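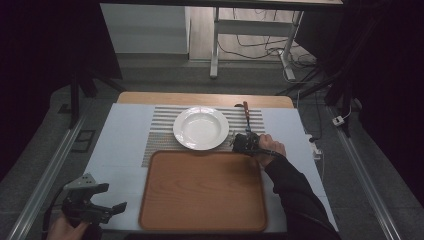

Page last changed: 08/07/2026

Riltier test kitchen, bench notes. Plum and rye loaf, second go.

Picked up where we left off with the loaf that sank. Same tin, same oven, middle shelf. The only things I changed were the flour and the order of mixing.

Flour is now two parts plain to one part light rye. Last time it was half and half and the crumb was tight and a bit gummy under the fruit. I toasted the rye in a dry pan until it smelled of biscuits, then let it cool on a tray while I did the plums. It clumps a little after toasting so it needs sieving.

Plums came from the Usatstead stall, 900 g before stoning. They were firmer than the last lot and not very sweet. Halved, stoned, cut into thick slices, tossed in a spoonful of the sugar and left in a sieve over a bowl. Plenty of juice came off. I kept it and boiled it down for the glaze. Last time the slices went straight in and I think that was most of the trouble.

Mixing: butter and brown sugar beaten until pale, eggs one at a time, then half the flour, the yoghurt, and the rest of the flour. It looked split after the second egg and came back with the first of the flour. Cardamom went in with the flour, no cinnamon this time. Hajnalka Illés thinks there should be both. I'd like to taste it plain first.

Layered it batter, plums, batter, plums. Finished with demerara. The tin was fuller than I like, and next time I'd hold back a ladleful and make a couple of buns with it.

Weight of the filled tin, without the tin: 1107 g. Writing that down because I forgot to before and then couldn't compare.

Bake: the top was dark well before the middle was done. Put foil over at the forty-minute mark and gave it roughly 25 more. Skewer clean except where it hit plum. Left in the tin until I could hold the sides, then out on to the rack.

Result: risen evenly, slight crack down one side. Fruit has stayed in two bands, lower one a bit closer to the base than I wanted. Crumb is open and soft, rye comes through at the end. Edges very good. Glaze is sharp and a lovely colour but too thin, and it ran off on to the rack. Needs more icing sugar or a longer boil.

Cut one end warm and it crumbled. Wrapped the rest and will cut again tomorrow before deciding anything about texture.

To do:
- Try with the Cosgrove yoghurt, which is thicker. May need a splash of milk.
- Oven down a notch and skip the foil.
- Cinnamon and cardamom together, small batch.
- Work out whether frozen plums will do for October, when the fresh ones are over. The Cletcombe shop stocks them already stoned.
- Buy another sieve. The mesh on the old one has come away from the rim.

Added later: tasted again cold. Better. The cardamom is stronger than it was warm, so I would not increase it. Sugar on top has gone soft under the wrap, which was to be expected.

Comments (3)

Hajnalka Illés: Had a slice from the middle. I still say cinnamon. Could you put the reduced juice into the batter and leave the top plain?

Bench 2: Which rye was this, the one in the blue tub or the new sack? The new sack is coarser and I had to add liquid to my crackers.

Reply: Blue tub. I'll label the sack. Juice in the batter is worth a try, but it would have to replace some of the yoghurt.

Recent entries
Plum and rye loaf, first go (sank)
Rye crackers with caraway
Gooseberry curd, setting times
Oat biscuits without egg
Oven shelf check with sliced white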